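From: Aisling Foley
To: drilluvdale-makers list
Subject: Re: [drilluvdale] Arm reach problems in the sim

Gobnait Costello wrote:

> I got the arm loading in the simulator with your config, thanks.
> Two questions. First, my planner gives up on anything past the
> middle of the dresser top. Is that a real reach limit or did I
> set the base wrong? Second, do you bother with the vase and the
> other stuff in the collision list, or only the furniture? I want
> to get this right before I start drilling holes in the bench at
> the shop.

Hi Gobnait,

On the first one, I think it's the base. The config I sent has the base height for my bench at home, and the shop bench is lower. If you left that number alone, the planner believes the shoulder is somewhere it isn't. Measure from the floor to the underside of the base plate and put that in. Then clear the cached plans, or it will keep handing you the old failures. I lost an evening to that in February.

Also check which wrist pose you are asking for. I keep the gripper pointing straight down for every pick off the dresser. It costs some reach but the fingers are much less likely to clip things on the way in.
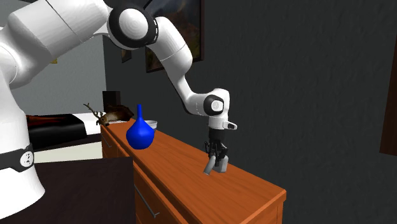

On the second question, yes, put everything in. I started with only the dresser, the bed and the walls, and the planner was happy to swing the forearm wherever it liked. The vase has a tall thin neck, so if you use a single box for it you waste a lot of space. I use a squat cylinder for the body and a narrow one for the neck. The bowl behind it can be one cylinder. For the deer I gave up on the antlers and put one big box over the whole thing, since I never pick anything from that end.

The pictures on the wall need to be in there too. I treat the wall as 2 inches thicker than it is and that covers the frames.

For the grasp itself, close the fingers slowly and stop on contact. The Meruteck driver has a setting for it but it is off by default. If you are still on build 1009, update first. The contact flag in that one gets stuck after the first grasp and you have to restart the driver to clear it.

My last batch was 2719 planned picks and more than 8 percent of them failed. Most of the failures I looked at were starting poses with the elbow already close to its limit. I am adding a check for that and will post the script when it's done.

Don't drill yet. Clamp the Griltier plate to the bench and run a few real moves at low speed. The Sarpong bracket holes on my plate did not match the drawing, and I'd like to know if yours are off too.

Aisling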